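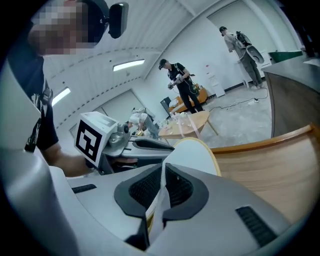
Visits > Workshops > Navham

Saturday at the Enriquez furniture workshop

By Jennylyn Abella, June

Enriquez opens its doors in Navham one Saturday a year, and this time I went with Thịnh Mạc, who has been after a set of dining chairs for months. We got there at 10 and paid at the gate. The showroom is at the front, with the practice rooms behind it, and you are free to wander between them. What I wanted to see was the bent plywood, and there was plenty of it. The curved panel on the right, with the pale striped grain and the dark brown-orange edge, is the sort of shape I had gone to look at. It is smooth, and the curve shows up best where the light catches it. The dark counter with the grey top stands behind.

The talk on bending started at 11 and lasted 40 minutes. The speaker explained how thin sheets are glued, pressed in a mould and left until the shape holds. He passed round offcuts so we could look at the layers from the end. Thịnh asked about repairs and was told that a chipped edge can be filled, but a split through the curve usually means a new panel.

After that we looked at the chairs for sale. The Manach has a low back and costs 222 pounds. The Prarnov is taller and firmer to sit in, and I preferred it – my feet reached the floor, for one thing. Seconds were 76 pounds each and most had gone by noon.

Lunch was soup and a roll in the yard. Parking is free but tight, and the number 17 bus stops at the end of the lane. Thịnh ordered four of the Manach in the end, for delivery in the autumn. I came home with a bag of offcuts.

17 shares | 3 comments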